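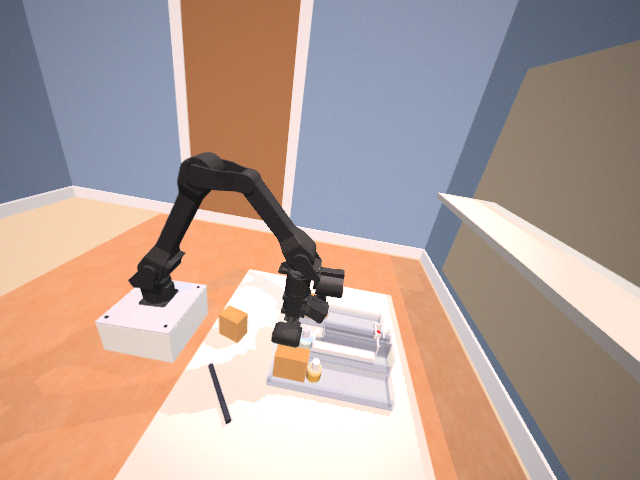

Black arm on its white pedestal, fingers over the small bottle

Flutoda for Android and iPhone, version 2

Hi, I'm Loubna El Khatib and I make Flutoda, a little app that reads your paper receipts and turns them into a list you can sort. I started it in March after losing yet another shoebox of gas receipts (my accountant was not amused!) and it has grown a lot since then.

You open it, tap the plus sign, point your phone at the receipt and wait a second. The store, the total and the tax land in their own boxes. If a total looks wrong, tap it and type over it – I still do this with faded ones from the parking garage.

What's new on September 21, 2021: you can now save up to 30 receipts in one go, and they export straight to Drondora or a plain spreadsheet. The Clurkis link is still in testing, so please don't rely on it at tax time.

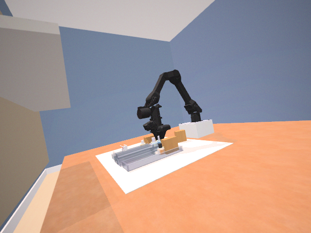 The arm bent over toward the tabletop

The free plan covers 15 receipts a month. The paid one has no limit and lets you share folders, which my sister at Berrada uses for her whole office (some 100 receipts a month, poor thing). Everything stays on your phone unless you turn on backup under Settings, then Storage.

Got a receipt it can't read? Send it to me from the Help screen and I'll take a look.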